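# El portátil que no querías comprar

Comprar un ordenador portátil se parece a elegir colchón: uno lo hace cada siete años, con prisa, y se pasa los siete siguientes discutiendo consigo mismo. Yo acabo de cambiar el mío, un Ravar que murió de viejo en plena declaración de la renta, y todavía me dura el mal humor.

La primera trampa es la ficha técnica. En la tienda Bellamy, donde entré con la ingenuidad intacta, tenían expuestos 20 modelos que, vistos a dos metros, eran el mismo. El vendedor me recitó núcleos y gigahercios con voz de rosario. Le pregunté cuál tenía un teclado decente y me miró como si hubiera pedido una máquina de coser.

Sulastri Sitompul lleva media vida reparando portátiles ajenos y resume su doctrina en pocas palabras: memoria suficiente, disco sólido y bisagras que no den pena. «La gente compra procesador y luego abre 108 pestañas con ocho gigas de RAM», me dijo, mirando mi pantalla con muy poca discreción. Eran 108. Las había contado ella.
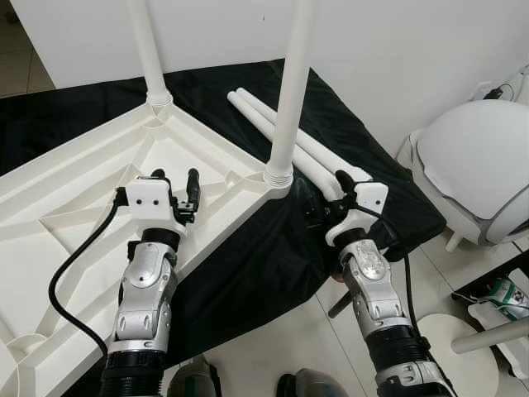
*Brazos robóticos sobre una mesa de plástico blanco puesta boca abajo.*

Luego está la pantalla. Las brillantes lucen mucho en el escaparate y en casa sirven para verse la cara de cansancio. Pida una mate, súbale el brillo al máximo y mírela de lado; si los grises se vuelven verdes, siga paseando.

De la batería conviene creerse la mitad. Chun-yin Shek, que escribe manuales para Stodance y desconfía de los manuales por oficio, limita la carga al 85 por ciento desde el primer día y presume de ello en las cenas. Yo lo probé una semana – hasta que me quedé sin batería en un tren, a tres párrafos del final.

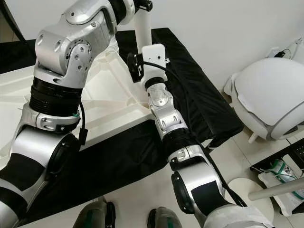

Los puertos merecen párrafo propio, porque cada vez hay menos. Mi nuevo Foltthorpe trae dos, ambos en el mismo lado y tan juntos que un lápiz de memoria algo gordo los ocupa los dos. El adaptador se vende aparte, claro. También la funda, y una garantía ampliada que el vendedor mencionó cuatro veces y que cubre casi todo salvo lo que suele pasar: el café.

Me gasté 277 euros más de lo previsto. A cambio tengo una máquina que arranca antes de que me siente, un teclado en el que la eñe está donde debe y un ventilador que solo se oye en las videollamadas, cuando habla el jefe. El viejo Ravar sigue en el armario, con las fotos de tres veranos dentro. Un día de estos se las saco.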